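Biswood adopts shared rules for tabletop robot arms

The research campus at Biswood will put all of its tabletop robot arms under a single set of working rules starting in August, replacing the separate instructions each lab has written for itself.

The rules cover small arms mounted at or above a table and used for picking up, moving and sorting objects. They apply to 12 labs and to companies that rent bench space on the campus, among them the gripper maker Bostus and the software firm Tritetti. Larger machines inside fenced cells stay under the existing safety plan and are not affected.

A draft was sent out in the spring and drew 26 written comments. Most asked for clearer wording on who may restart an arm after a stop, and on what has to be written down when the layout of a table changes.

"People were doing sensible things in most of the labs, but they were doing them differently," said Savvas Gavalas, who led the drafting. "If you moved from one room to another, the stop button was in a new place, the speed limit was different and the notebook was kept in a different way. We wanted a person to be able to walk into any room here and know what to expect."

The text is divided into four parts: the table and its surroundings, the arm itself, the people in the room, and the records.

The first part is the longest. It asks each lab to mark the reach of the arm on a floor plan and post the plan next to the door. Chairs may not be left inside the marked area while the arm has power. Shelves and storage inside the reach have to be fixed in place or taken out, and anything stored nearby has to be entered on the plan so that an operator can tell whether it has been moved.

Cables get a section of their own. Every cable attached to a moving part has to be secured with enough slack for the full range of motion, and the operator has to run the arm slowly through that range after any change to the wiring. Cables that do not move with the arm should be kept out of its path. Where that can't be done, the lab has to limit the motion of the arm in software and note the limit in the log. Loose connectors have to be capped or tied off.

Table coverings are allowed, which was not the case in the first draft. An early version called for a bare, hard surface on the grounds that fabric can bunch up and catch on a fingertip. Several labs objected, saying that homes and shops are full of soft surfaces and that an arm tested only on bare tables would be of little use in them. The final text permits cloth and other coverings if they are secured against sliding and checked before each session. Folds and raised edges are permitted when the operator knows about them and the programmed path allows for them.

The same part deals with the objects on the table. Labs have to keep a list of the objects used in each task, with weight, material and a note on whether the object can break. Glass and ceramics need approval from the lab lead. Containers used in a task must be empty of liquid unless the task is specifically about pouring, in which case the electrical equipment has to be protected against splashes. Small objects that roll should have a set place to return to between runs, and the area under the table has to be clear enough that a dropped item can be found without reaching behind the equipment.

On the arm itself, the rules set a speed limit for any time a person is within reach. The limit is chosen for each model from the maker's manual and the lab's own risk assessment, and it has to be set in the controller. A sign on the wall does not count. Grip force is handled the same way. Labs may go above the limits for a particular study after a review by the campus safety office, and an approval lasts for six months.

Each table must have a wired stop button that can be reached from where the operator sits and from the usual path to the door. It is to be tested at the start of every session with the arm holding nothing. Wireless stops may be added, but they may not take the place of the wired one.

The rules on people are short. An arm that is being guided by hand or by remote control needs one trained operator who has no other task at the time. An arm running a program by itself may be watched by a trained person in the same room. Running unattended is not allowed during the day, and at night it is allowed only in rooms that lock and that have a light outside the door showing when the arm has power. Visitors may watch from outside the marked area.

Resetting the table between runs was one of the harder points to settle, Gavalas said. In many tasks a person has to put the objects back in their starting positions over and over, and it is tempting to reach in while the arm is merely paused. The final text requires the arm to be in a protective stop, with the status shown on the screen or on a lamp, before a hand enters the reach area. Some labs had asked for full power-off each time. That was dropped after a trial in the Padilla building, where operators reported that restarting the controller took longer than the task and that they had begun to skip the step.

"A rule that gets skipped by the middle of the morning isn't protecting anyone," Gavalas said. "The protective stop is quick, it holds the arm where it is, and the controller keeps a record of it. We can check that it was used."

Records are the part most likely to add work. For each session the log must show the operator, the software version, the object list and the result of the stop button test. Changes to the table during a session have to be entered as they happen, including a camera that has been bumped or moved. Contacts the operator did not expect are to be recorded even when nothing was damaged. Labs may use their own forms or software as long as those entries can be exported in a common format, which Tritetti has offered to maintain at no charge for campus users.

Video is covered in the same part. Where cameras record the table, they should be aimed so that faces are not in view during normal work. If a person does appear, the recording can be kept only with that person's written consent. Screens, badges and papers with personal details on them should be kept out of view. Labs that share recordings outside the campus have to include the object list and a short note on how the table was set up.

The rules do not say how a task should be scored or what counts as a successful grasp. Some of those who commented wanted that included, so that results from different rooms could be compared. The drafting group decided it belonged in a separate document. Work on that has started, but there is no date for it.

Bostus, which tests new gripper fingers on the campus, said it supports the rules and has already changed over its own benches. The company asked for, and got, an exception that lets it swap fingers without a new risk assessment when the replacement has the same shape and the same or lower stiffness. The swap still has to be logged.

Training will be offered in the Padilla building before the rules take effect. The course takes half a day and ends with a practical check in which the operator sets up a table, tests the stop, runs a simple pick-and-place task and fills in the log. People who already operate an arm can ask to take only the practical check. Student workers need the full course, whatever their experience.

Labs that are not ready in August can ask for more time but have to meet the sections on stop buttons and floor plans from the first day. The safety office will visit each lab in the first term. Gavalas said the visits are meant to find out which parts of the text don't work in practice, and that the first revision will be based on what is found. An arm can be taken out of service if the stop button is missing or does not work.

The full text, the floor plan template and a sample log are available from the safety office. Comments on the rules can be sent to the same office at any time. 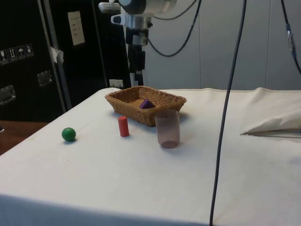
Bram Boersma said the section on cables was overdue and that he would have made it stricter, with a slow run through the full range at the start of each session as well as after a wiring change. He was less sure about the logs. Operators will fill them in properly for the first few weeks, he said, and after that it will depend on whether anyone reads them. He has asked the safety office to send each lab a short summary of the unexpected contacts reported by the others, with the names of the labs left out.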